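4.2 Where household goods were kept

The second part of the interview asked people in Gavbridge where they kept things they used less than once a week. We expected most of the answers to concern sheds and garages, as they had in the earlier Vekovside survey. In Gavbridge the most common answer was the hallway. Older houses on the river side have a long central hall with no windows, and residents treated it as a spare room. Winter coats, preserving jars, paint tins and folding chairs were all mentioned, often in the same answer.

Flats in the Uzor blocks have no hall to speak of. Tenants there stored things high up, on top of wardrobes or on shelves fixed close to the ceiling. Several told us they had put up the shelves themselves without asking the landlord, and one had taken them down before each inspection. The lease allows four fixings per wall. Most tenants we spoke to had not read that clause, and those who had were unsure whether a picture hook counted.

Answers differed by length of stay. Households that had been at the same address for more than 16 years could usually name the place of an item straight away, even when they had not touched it for a long time. Newer households tended to name a room and then correct themselves. We recorded both answers where this happened and coded the second. This follows the practice used in Vekovside and keeps the two sets of results comparable -- though the Vekovside interviewers did not always note the first answer.

4.3 Walls and what is put on them

Walls came up more often than we had planned for. The interview guide had only one question about them, added in May after the pilot, but people returned to the subject when talking about storage, heating and noise. Light colours were preferred in rented homes, and grey had taken over from cream in most places painted since the Prerora renovation scheme began. Owners gave cost as the reason for leaving a wall bare. Renters spoke of marks and deposits. A deposit deduction of $300 for repainting one room was the figure quoted most often, and it seems to have passed by word of mouth between neighbours.
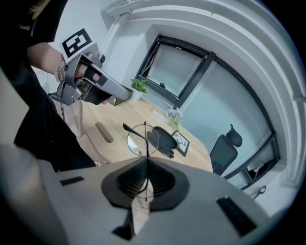

Figure 7. Light grey wall with a card mounted high up; hand-held gripper in the foreground.

Height mattered too. Renters who did put something on a wall often placed it well above eye level, where they felt a hole would be less noticed at the final inspection. Owners hung things lower and moved them more often. Neither group used the space behind doors, although the Prerora handbook recommends it for hooks and narrow racks. When asked, people said the doors were left open all day and they forgot the space was there. We return to this point in Section 5, where the handbook's advice is compared with what residents did.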